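The Rurilcombe Workshop Gallery: Bins, Bars and Benches

We finally have a gallery page! Tane Ellery has been after me since April to put one together, and what I love most about our workshop is all the ordinary stuff that gets used hard every day, so that's where we're starting. Big gray metal bin, pale wooden work surface, red bars and dark green bars. Simple things, but I could look at that color combination all day.

Glenys Dunstan picked the colors, and I think she got them exactly right. Red and green show up beautifully against worn metal, and you can tell them apart from clear across the room (I've tried it, coffee in hand). 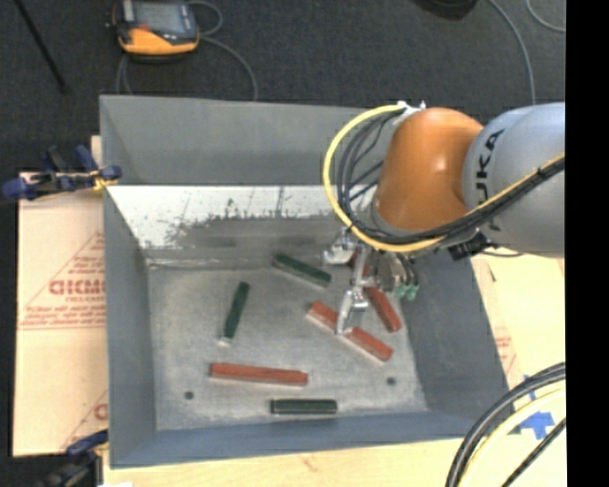
The bins are my other favorite. Bo-ram Joo wanted to repaint the lot last year and I begged her not to - every scratch and smudge in there comes from real work, and a fresh coat would wipe all that out. She gave in, mostly. The two at the Huvport workshop did get painted, and they look very smart, but I still like ours better.

More pictures are coming as Kane Ashby sorts through the folder. He's up to number 371 out of 800, so check back soon!

Page updated Jun 26, 2022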